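Natcombe Institute releases paper on reserve support for overseas training missions

September 9, 2020

The Natcombe Institute for Defence Studies has published a technical paper on how reserve personnel are assigned to training missions abroad. The paper covers rotations organized from the Janbridge depot.

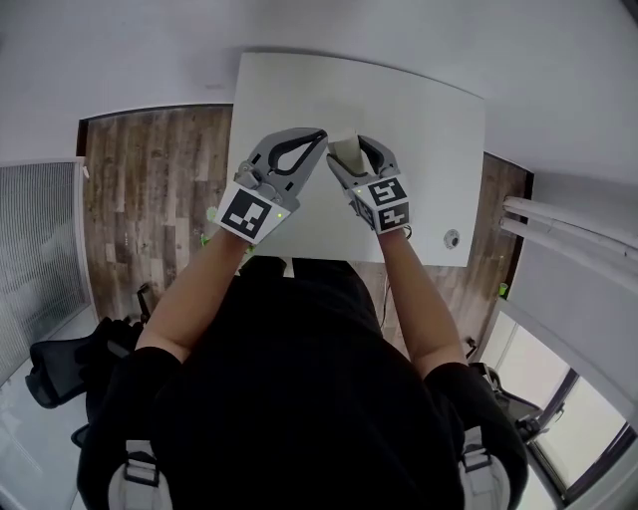
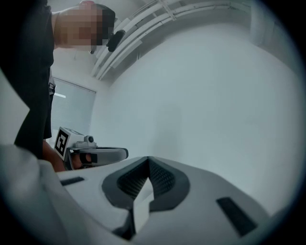 The paper draws on 405 postings and compares planned tour length with time served. It finds that 26 postings were extended beyond the original end date, in most cases while a replacement completed medical clearance.

Lead author Vasanthi Pathirana said the delay was administrative.

"Clearance begins when the posting order is signed. Starting it at nomination would remove most of the overlap," she said.

The paper makes two recommendations. Clearance should open 100 days before departure, and extension notices should go to the member's civilian employer on the same date as the unit - current practice varies by region.

Co-author Karthik Biswas prepared the data tables. Annex 2 sets out the coding rules and the treatment of split tours. Postings that ended before February were coded under the earlier rules.

The paper does not assess mission outcomes or troop levels. A second paper, on equipment transfer between rotations, is in preparation under Sabina Debnath.

Copies are available from the institute's publications desk.

Media contact: Gilberto Cuervo, Natcombe Institute for Defence Studies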